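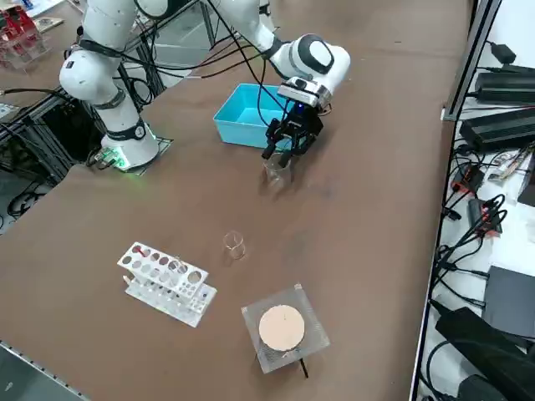
Progress report to the Kuroda fund, second period
Project: Safe working rules for small robot arms in teaching laboratories
Prepared by Yae Arai, Giltilo laboratory, Clullolthorpe
22 August 2022

1. What was planned

In this period we promised to write the first full version of the working rules and to try them on the glassware bench. The rules are meant for laboratories where one arm and one or two people share the same room, and where the people are chemists and not robot engineers.

2. What was done

The draft is now 7 pages long. Fumiko Kamata wrote the part on risk assessment and I wrote the part on daily use. We used the general safety standards for industrial and collaborative robots as our base, but we did not copy their text. Many of our users told us that they had read such standards once and could not say after it what they should do in the morning before switching on. Therefore each rule in our draft begins with a verb and names the person who must do it.

The trial on the bench had 50 runs with clear glass beakers, a light blue bin and a test tube rack. All runs were done at reduced speed. We stopped the trial on two occasions. In the first case a person reached over the table while the arm was still enabled. In the second case the beaker was not at its marked place and the gripper closed on the rim. There was no injury and no broken glass, but both cases are written in the incident log and both have changed the draft.

3. Changes in the rules

Rule 4 now says that the arm must be disabled before any hand comes over the table, also for a very short correction. Before, it said "stopped", and this word was understood differently by different people.

Rule 9 is new. The operator checks the place of every glass item against the bench sheet before each run, and signs.

Rule 11, on cables, is still open. We want cables on the arm to be checked through the full movement - at slow speed and with one person at the stop button - but we have not agreed how often. Dronix has offered to comment on this point and we are waiting for the answer.

4. Delays and costs

The training day for the teaching staff was moved to September, as the room was not free. Spending is within the plan. We ask for permission to move the unused travel money to the printing of the bench sheets.

5. Next steps

We will finish Rule 11, hold the training day and send the second draft to you for comments. Fumiko Kamata will also prepare a short form for reporting near misses, so that users do not need to write in the free text log.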